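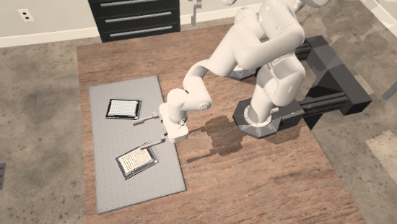 The bus to Sinddale stopped running in February, so I walked the last part, with my mother's clock in a rucksack and a jumper wrapped round it.

It had been left to me along with the 869 pounds in her savings account and a letter to a man at the Agbayani repair shop. I had read the letter. It said the clock lost 3 minutes a day and that he was to leave it that way.

The shop was shut. A card in the window said to try the house behind, and at the house behind a woman opened the door with flour on her sleeves. I told her who I was looking for. She said he had been her father, and that he had died two winters ago.

"Come in anyway," she said. "You've walked."

She put the clock on the kitchen table and I gave her the letter. She read it standing up. Then she went to the dresser and took out a tin full of envelopes, all in my mother's handwriting, all posted from Clotisdale. I had never known my mother to write to anyone. At home she signed birthday cards with one initial.

"He set his watch slow," the woman said. "Three minutes. We missed the start of everything, church, films, my own wedding nearly. He wouldn't say why."

The kettle boiled and she let it. I asked if she had read the letters. She said she had got as far as the second one and put the lid back on.

"Do you want them?"

I said I didn't know. She cut some bread and we ate it with the tin between us. It rained for a bit. When it was time to go she asked if I wanted the clock looked at, there was a good place over in Flulura, they would have it right in a week.

I said no, and she wound it for me, and I wrapped it in the jumper again. I was halfway down the hill before I noticed she had put the tin in as well.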